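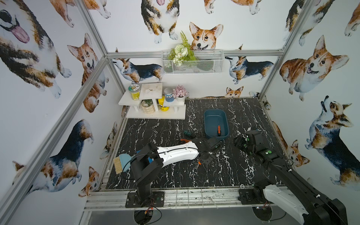

Bench Review Group, Skemell Workshop Services

Garnora Two-Arm Cell: Gallery

Posted Dec 5, 2022 by Keith Kerslake

The Garnora cell is offered by Kuvilton as a kit: extrusion enclosure, two arms, mounting plates and cabling. Our unit has been on the bench since August. Assembly took two people about 9 hours, most of it spent squaring the enclosure. The review covers tool handling only.

Tool sorting layout. Screwdriver in the teal tray, orange-handled pliers on the floor by the left gripper. Both arms mount on the front rail and work inward.

Grippers are angular brackets on small servos, with green markers at the joints. Spare brackets ship in packs of 12. The floor panel and wall covering are ours and are not part of the kit.

Cable management is the weak point. No clips are supplied for the front rail. Kuvilton lists a routing set separately; we have not tested it.

Print this page | E-mail this page

Comments (2)

Ebony Stubbs: Does the mounting plate fit a Hinds rail, or only the one in the kit?

Tayla Harawira: Ours needed longer bolts on the Hinds. Otherwise same hole pattern. Want the corgi wallpaper.

Recent galleries
Hinds rail adapters
Kuvilton parts feeder, first setup
Skemell bench refit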